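Notebooks > Handheld collection > Household set > Tuesday, glass-door items

Tuesday, started 9:40. Urszula on the gripper, me on the log, Selina in after lunch to look at the uploads.

Plan for the day was to finish the framed glass task that got left half done in May. Target is 400 good episodes for the whole task. We are not close. Each episode is one pick-up, one move, one set-down, with the gripper held in the hand the entire time and no help from the other hand. If the other hand touches the panel the episode gets thrown out, even if the rest of it is good. Denise asked for this to be written down again because two people had different ideas about it.

Morning

Calibration took longer than it should have. The finger width reading was off at the closed end, and it kept showing a small gap with the pads touching. Redid the open/close sweep twice, then found the old offsets were still loaded from the Jeser tool. Switched to the right file and it read zero. Please name the offset files after the tool and not after whoever made them.

First batch was 21 episodes. Watched them back before going on. Notes:

- Approach is too fast in most of the early ones. The pads reach the wood while the wrist is still turning, and the pose track jumps right at contact. Slowed down from the ninth onward.
- Urszula starts every episode from nearly the same spot. Fine for the first few, bad for training. Asked her to vary the start: higher, lower, from the table side, from the shelf side.
- 6 episodes dropped. Four were tracking loss, two were the free hand steadying the panel.

The tracking loss is the main thing. When the view fills up with glass there is not much for the tracker to hold on to, and it gets worse if the pane is picking up the window. Colette's suggestion from last month was to keep some of the table in view the whole way through. We tried it and it does seem to help, but I don't want to claim more than that on one morning. She also thinks the pale table is part of the problem when the light hits it. Might try a patterned mat. That changes the data, though, so not in the middle of a task.

Grip point: take the frame by the wood, never by the pane. The instruction sheet only said "grasp the panel," which Phyllis pointed out could mean anything. Changed it to "grasp the panel by its wooden frame." Old episodes keep the old text. I'd like to rewrite the old prompts too, but Denise wants to leave them so we can compare, and she is the one training on them.

Afternoon

Second batch from 1:15. Better. Slower approach, more spread in the starts, and the pads are square on the wood before the lift in nearly all of them. Pad slip is still there on the varnish. You can hear it more than see it, so it will not show up in the labels unless somebody marks it. Added a "slip" box to the log and went back over the morning by ear.

Selina checked the uploads against the log and found 7 with the wrong task name, all from the same restart after calibration. The Resero form goes back to its default when the session restarts. Fixed by hand. Whoever restarts needs to pick the task again before the first recording.

Grip on the frame, from the second batch, with the cubby shelf below:

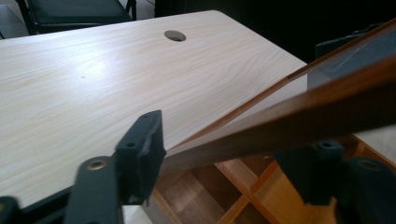

Page last changed Tuesday, 5:52 pm, by U. Baran

Left pad is against the near end of the wide bar, with the tabletop still filling a good part of the view. More or less what we want at this stage of an episode. The bright patch on the table is the glare Colette means. I'd keep episodes with this much of it and let Denise filter later if the tracker scores come back poor.

Still open:

- Pad material. Trestex sent a softer sample and it is in the drawer under the scale. Not to be fitted until this task is finished, same reason as the mat.
- Shelf side starts are short compared with table side starts. Do those first next session.
- Ask Phyllis whether a failed grasp followed by a second try counts as one episode or gets cut. I have been keeping them whole and marking "retry." Urszula has been cutting hers. We need one rule.
- Czerwiński battery pack drops out when the cable is pulled to the left. Taped for now, spare ordered.
- Copy the slip notes into the shared log. They are only in my paper book.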